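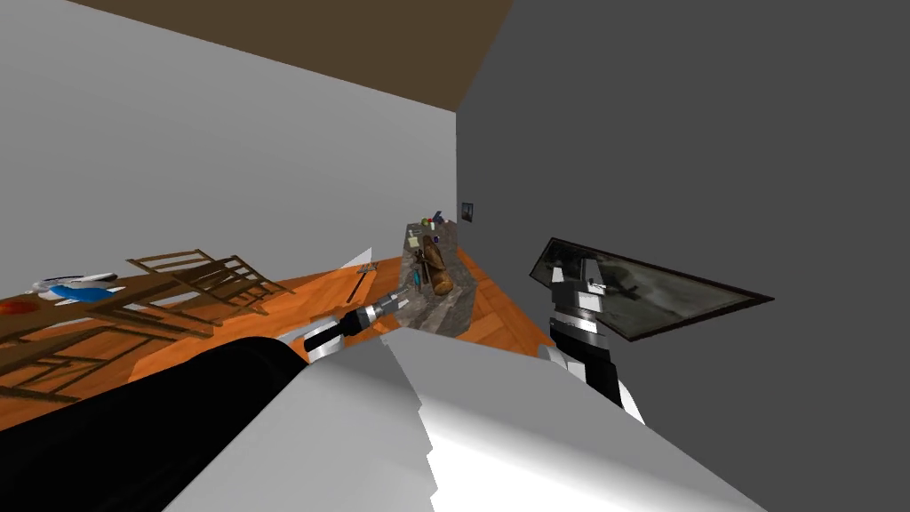
Wooden table and chairs, with a plank floor.

Visits > Books and Reading > Open day at Michiels, Bislow

Every February the Michiels bindery in Bislow opens its doors to families, and this year we finally went. My daughter is seven and my son is three, so I was a little worried. A bindery does not sound like a place for a child of three. But he stayed in a good mood for almost the entire visit, and he still talks about the glue.

Michiels makes board books and picture books for several publishers. The one we know at home is Demari, who print the Midura stories about the night ferry. We have read "Midura Goes Under the Bridge" so many times that the spine is fixed with tape. My daughter took it with her in her bag. She wanted to show them the tape.

The tour starts at 10 in the morning, and you should come before that, as the parking is small. First you see the flat sheets. I did not know that the pages of a picture book are printed so many on one sheet, and that half of them stand on their heads. The guide folded a sheet by hand in front of the children, and suddenly the pages were in the right order. My daughter asked to do it also. She needed 2 tries. 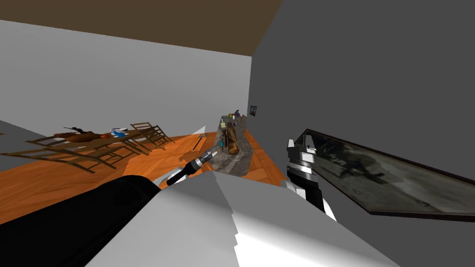

After the folding comes the sewing, and for me it was the best part. The machine pulls the thread through the fold very quickly, and then the sections are pressed together. The guide explained that a sewn book opens flatter on your knees than a glued one. I have thought about this since, because we read on the sofa with one child on each side, and some of our books close themselves all the time.

Board books are made in another hall. It is louder there, so bring something for the ears if your child is sensitive — we did not, and my son kept his hands on his head. On the day we came they were finishing an order of 2,727 copies of a counting book. The corners are cut round at the very end, and the children could each take home a little bag of the cut corners. Ours are now money in a toy shop.

At the end there is a reading room with slightly damaged copies at a low price. We bought three, among them a Midura story we did not have. It has a crooked cover, and my daughter says this makes it easier to find on the shelf.

The toilets are only at the entrance, and strollers cannot go into the sewing hall. Entry is free, but you have to write to them first to get a place.

Related
Our worn-out favorites: books we had to tape
Reading to two children of different ages
A rainy afternoon at the Bislow children's library
How to clean a sticky board book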